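4. Adding memory to an older PC

Shops like to say that more memory cures every slow machine. It doesn't. Check how much yours is using before you spend anything.

1. Shut down, then switch off at the wall.
2. Take off the side panel.
3. Touch bare metal on the case.

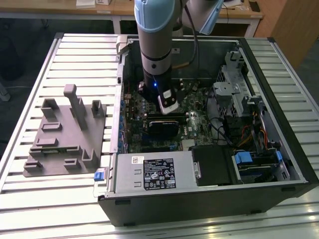
4. Push the clips outwards and line up the notch - it only fits one way round.
5. Press until both clips close.

Note: Norkance claims its sticks suit any board made after 2000. I would check your board's manual first.

Caution: never force a stick in.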